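Chore bots FAQ, Tuhiwai shop floor

Can it tidy a bench yet? Sort of. Light stuff with a knob or hub to pinch, fine. Loose cloth, no. Teda arm, 15 kinds of item so far. 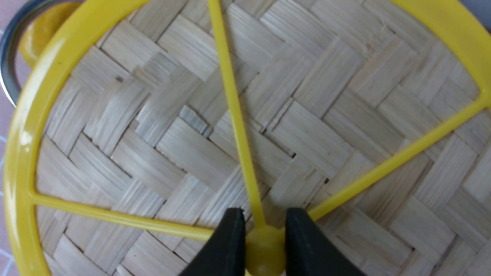 How long does one pickup take?
Depends on the item. Slow ones run 127 seconds, a person is way quicker.

Does it wash up? Not yet. Plates maybe in July, dont hold us to it.

Can I leave it runing overnight? No. Someone stays by the stop button.

Updated 20 September 2026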